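Search this site Search Enter keywords

Pacing and shot length in the two versions of The Alcombe Ferry
Film Studies project report, June 2024
Teodor Skjelbred and Margit Dalen

1. Purpose

The Alcombe Ferry survives in a theatrical cut and a longer television cut, both directed by Sverre Berge. Reviewers usually call the television cut slower. We measured shot length in both to see whether the editing supports that view, or whether the extra scenes account for it.

2. Method

The theatrical cut runs 90 minutes and has 1,183 shots, titles excluded. We logged each cut by hand from the college library's disc, stepping through at quarter speed. Dissolves were marked at their midpoint. The television cut was logged the same way from a transfer lent to us by Gunnel Aasen. Where our logs differed by more than 2 frames, we both went back and marked the cut again.

The transfer runs slightly fast, so its times were corrected before any comparison. We also coded each shot as dialogue, travel or other. The harbour office scenes were hard to code, as characters often talk while walking between rooms. We treated these as dialogue.

3. Results

In scenes common to both versions, the dialogue shots are nearly identical in length. The differences are in the travel shots. The television cut holds on the empty deck after characters leave it, and the crossing to Brasley keeps several long views of the water that the theatrical cut trims or drops.

The added scenes are mostly set in the Ashour household and are cut faster than the rest of the film. They lengthen the story but bring the average shot length down. This was the opposite of what we expected.

4. Discussion

The slower feel seems to come from a small group of held shots and from the delayed arrival of the ferryman's brother, played by Njål Aasen. Average shot length hides this, and a median or a plot of shot length against running time is more useful. Sound was not measured. The score drops out during the second crossing in the television cut, and that may well affect how long those shots seem.

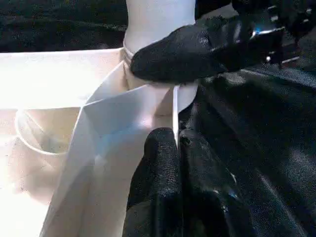 A further check would be to log the sound for both crossings and set it beside the shot data. The spreadsheet has spare columns for this, and the reel changes are already marked in the theatrical log.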